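November 8, 2018

Cider notes, Skullura batch. Writing this up before I forget what I did, which is how we lost most of the February batch (sorry again, everybody).

Pressed this morning with the old Stoden press. The new cloth is so much better! Hardly any pulp came through, and I only had to stop once to scrape the plate down. I ended up with 20 liters of juice, split across two carboys. It tastes sweet and a bit flat, so I'm already wishing I'd held out for more of the sharp little apples from Karimi Orchard. They'd sold most of them by the time I got over there (my fault, I slept in).

Carboy A got the Coreck yeast, carboy B got nothing at all. I know, I know, wild ferments are a gamble, and the last one smelled like a gym bag for a month. But it also made the best bottle we've had out of this shop, so I'm trying again.
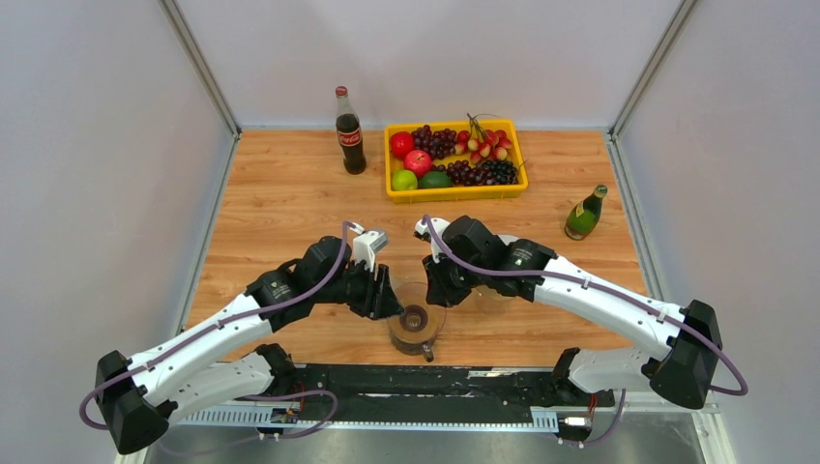 Tannin is still the thing bugging me. Last year I threw in strong black tea and it worked okay, but it left a taste I kept noticing once I knew it was there. This time I'm going to leave both carboys alone until the first racking and taste them side by side before I add anything. If they're thin, I'll try crabapple juice in B only.

Both are on the low shelf by the water heater, airlocks filled, towels underneath. Please don't move them! If you're in before me, just look at the airlocks and write down what they're doing.

Still to do: wash the press cloth (cold water, no soap), find the good hydrometer, order 10 more bungs. I got a reading with the cheap hydrometer but I don't trust it, so I'm leaving it out of the log until I can check it again tomorrow.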